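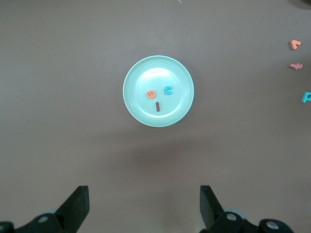
Teaching a tabletop arm to sort small parts: bench tips

These notes cover teaching by remote control and by hand-guiding, with foam letters and a plate as the practice job. They assume a two-finger gripper and a wrist camera that is already working.

Setting the bench

Use a plain, matte surface. Brownish-gray is fine, as long as the letters stand out from it. A glossy plate will throw a highlight under almost any lamp, and on mint green the bright patch can go nearly white. Move the lamp before you move the plate.

Keep thin letters apart by more than the width of one open finger. A burgundy bar is the easiest shape to grasp, across its narrow side. A "c" or an "s" should be taken across the body, never by one end of the curve.

Place some letters well away from the plate and leave bare table between. Short moves teach the arm very little about travel. A "p" at the very edge of the wrist view makes a useful late exercise, but a poor first one.

Teaching by remote control

1. Park the arm with the fingers open and the plate centred in the gap between them. Start every run from this pose.

2. Move over the letter first, then turn the wrist, then go down. Doing all three together gives a path that is hard to repeat.

3. Stop 4 mm above the table and check the finger tips on both sides. Squared tips will catch on the surface if the wrist is tilted.

4. Close slowly. Foam compresses, and a hard squeeze will flip a thin letter on its edge.

5. Lift straight up, cross to the plate, and release just above the inner surface, clear of the rim.

6. Open fully before backing off. A half-open finger drags the letter with it.

Teaching by hand

Hold the arm above the wrist joint, not by the fingers. Pushing on a finger bends the mount slightly, and the recorded position will be off once you let go. Keep your sleeve and your other hand out of the camera view — the recording keeps whatever it sees.

Recording

We keep 28 runs per letter and throw out any with a pause longer than six seconds. Fatos Papadopoulos, who set up the Stulaston bench, prefers to redo a poor run at once, while the layout is still the same.

Shift the loose letters and turn them between runs. Sideways letters are worth including from the start.

Upkeep

Check the screws on the finger mounts every 2,000 grasps, and wipe the tips with a dry cloth at the same time. Re-zero the gripper after any screw has been tightened.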